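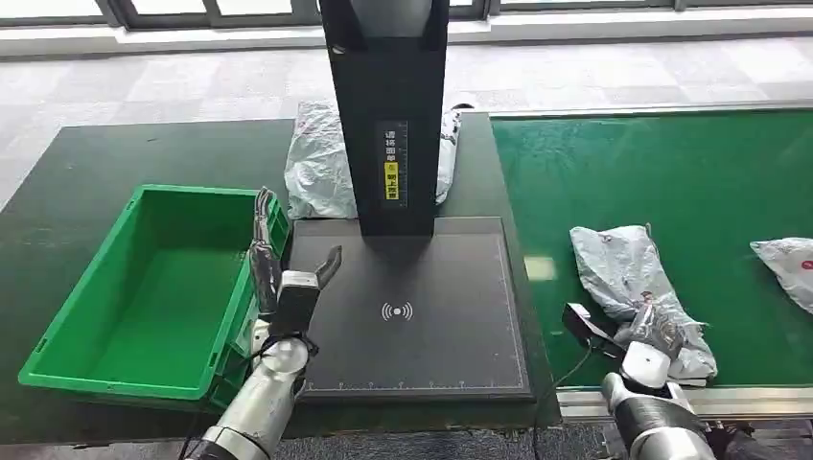

Skidolbridge asked whether a student club could run the Fendosell parcel sorting kit without a coach standing by. We do, most evenings! I run the robotics club at Rirncombe, and the kit (bench, belt, scan stand, two arms) cost us $700 for the term.

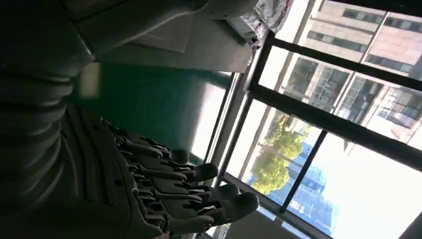

Is the five-finger hand worth it over the plain gripper? wrote Sequeira. For bags, I'd say yes - my students fight over it.

You get 60 practice bags, a green crate and 2 spare cables.

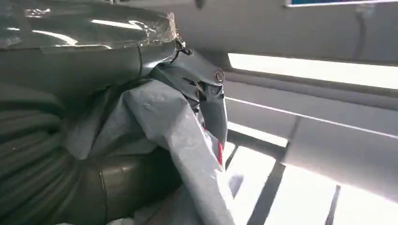 Delivery is slow, so order before March if you're entering the spring contest.
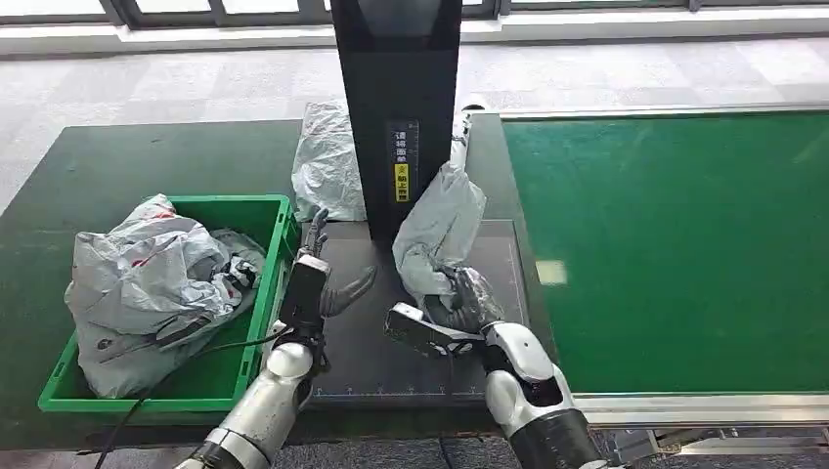
Posted by the club lead, Rirncombe Robotics
Jan 7, 2025

Spare finger sets are back in stock - item 209.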